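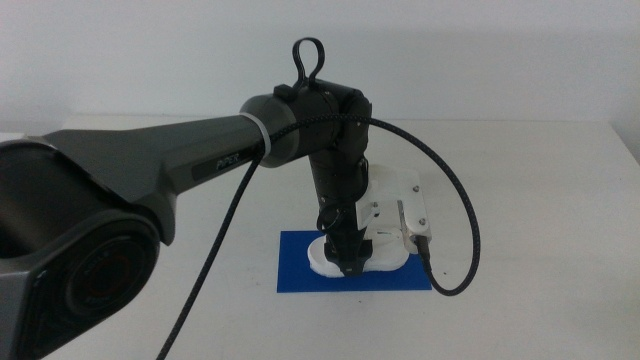 Hatice Keskin brings her line drawings and river clay to Idano

JEKUNBRIDGE, Nov 20, 2024 – Idano is delighted to announce "Slack Water", the first solo exhibition by Hatice Keskin in the town where she has lived and worked since leaving college. The show fills both floors of the gallery with brush drawings, ink on long rolls of paper, and small unglazed pieces made from clay dug at the edge of the Jekun. It is free to visit and will stay up until June.

Keskin is known to many people in the town for the painted shutters along Ferry Row, but her drawings have hardly been seen outside her studio. She makes them standing up, with the paper on the floor and the brush tied to a length of cane, so that her whole shoulder has to move if the line is going to move. A drawing may take a morning or it may take a few seconds. She does not correct them. The ones she isn't happy with are soaked, pulped and pressed into new sheets, and the greyish paper in the upstairs room was all made this way.

"I grew up watching my aunt wind wool, and I think I have been drawing that ever since," says Keskin. "The bit I love is when the wool goes loose between her two hands and hangs there. It has weight, it has a shape, and it's going to be gone in a moment. I wanted a whole show of that."

The title comes from the short pause between tides, when the river at Jekunbridge stands almost still under the arches before it turns. Keskin spent a good part of the past two years walking down to the bank at that time of day, whenever it fell, and drawing whatever was floating: rope, weed, a strip of torn netting, once a garden hose. These studies are shown downstairs in the order in which they were made, without titles, pinned edge to edge so that a line leaving one sheet sometimes seems to be picked up by the next.

The clay pieces are newer. They began when the sheets kept blowing away on the bank and Keskin started rolling lumps of river clay to hold the corners down. She liked the lumps, took them home in her coat pockets and had them fired by a friend with a kiln. There are 762 of them in the exhibition, set out on low shelves along the back wall, and visitors are very welcome to pick them up. Most fit in a closed hand. Some still carry the print of a thumb, and others have bits of shell in them that turned chalky in the kiln.

"The first time I went to the studio I put one in my hand and forgot to put it down again for the whole visit," says Ruairi Aitken, who has curated the exhibition for Idano. "We talked early on about glass cases and dropped the idea the same afternoon. These are things to be held. If a few get chipped by June, then they get chipped, and Hatice is quite happy about that."
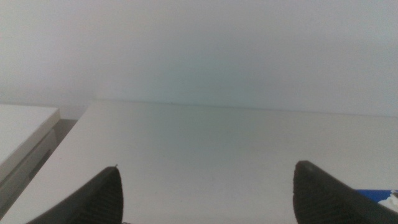 A new piece made in the gallery

The largest work in "Slack Water" has been made on site. "Keskin Line", named with tongue in cheek by the installation team and then kept as the real title, is a single unbroken drawing that starts by the front door, goes up the stairwell and ends above the window on the upper floor. Keskin painted it straight on to the wall in lamp black over several evenings. It will be painted over when the show closes.

The stairwell was the hard part. The plaster there is old and drinks ink, and the first attempts spread into soft brown clouds that the artist rather liked but could not control. Local paint makers Skernex mixed a thin lime wash that takes the ink cleanly and still lets the marks of the old wall show through. Idano would like to thank them warmly for their patience, and for the many test patches, which have been left in place on the landing for anyone who is curious about such things.

Aitken has kept the wall texts short. There is one at the entrance and one at the top of the stairs, and both were written by Keskin herself. Large-print copies are kept at the desk along with a recording of the artist reading them aloud. Seating has been placed beside the long rolls, which reward a slow look, and there is a second, lower shelf of clay pieces at a good height for children and wheelchair users.
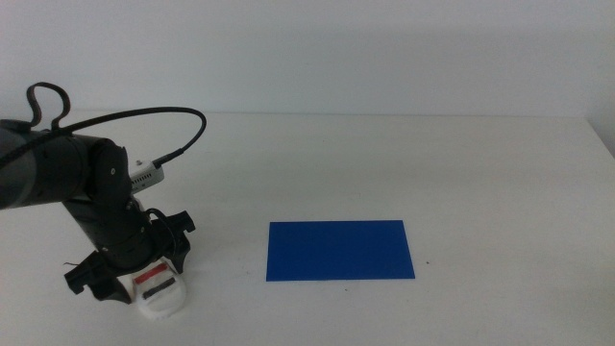 Keskin's drawings are easiest to love once you stop looking for the thing that was drawn. She rarely keeps a note of what she was looking at, and she enjoys hearing visitors argue for an eel or a bootlace. What stays the same from sheet to sheet is the way a loose length behaves when it is fixed at both ends and free in the middle. The black cable on the robotic arm does just this: it curls into a small loop over the upper segment, then runs out to the right and down in one long arc before it meets the little module near the joint. Put that line on paper, leave out everything it is fastened to, and it could hang quite happily in the downstairs room. Keskin calls these shapes "resting lines", and the name has stuck among the gallery staff, who now see them in phone chargers, washing lines and the straps of bags.

"Hatice has a very good eye for the ordinary," says Aitken. "You walk home after seeing the show and the telephone wires look different. I was grinning at a skipping rope on the pavement last week. I hope people come in for ten minutes on their way to the shops, and then come back."

Events

There will be two evenings of drawing with Keskin in the upstairs room, using canes, brushes and plenty of paper. No experience is needed and all materials are provided, though old clothes are a good idea as the ink does not wash out. Places are free but must be booked at the gallery desk. Pulped-paper sessions for families will follow in the spring, and everyone who takes part can bring along a drawing they would like to turn into something else.

The artist will also be in the gallery on the last day of the exhibition in June to paint the first stroke of white over the wall drawing. Visitors can join in with a brush or simply come and say goodbye to it. The clay pieces will go back to the river bank that evening, apart from any that have found a home in somebody's pocket – Keskin has asked that people who take one leave something small in its place.

Visiting

Idano is on the corner of Ferry Row and Mill Steps, Jekunbridge. The gallery is open every day except Monday. A lift serves the upper floor, and dogs on leads are welcome downstairs.

Press contact

For interviews with Hatice Keskin or Ruairi Aitken, and to arrange a visit outside opening hours, please ask for the press desk at Idano.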